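Search posts

Khang Mạch
5 Nov 2022

Gripper comparison, part 2. Same arm, same wrist camera, two sets of fingers: the Witov pair we've had since August and the new Sinier pair. Controller is still the Rurum.

Each set got 432 attempts across the household objects. Witov is better on mugs and boxes. Sinier is better on anything with a rim. Force limit and closing speed were the same for both.

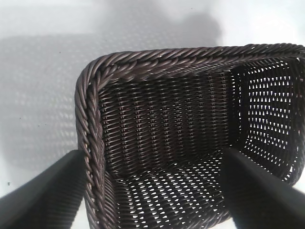
Depth is the weak point for both. The wrist camera copes with solid walls and struggles with open ones. On the brown woven basket, light comes through the gaps in the side and floor, and the shadow on the surface has the same speckle. The segmenter tends to merge the two. The braided rim is a much better target: one finger inside, one outside, then close.

Next change is a longer exposure, then a rim-only grasp planner. Ông's fork already has most of the second one. Logs go up once I've fixed the timestamps.

Filed under: Robotics > Grippers & End Effectors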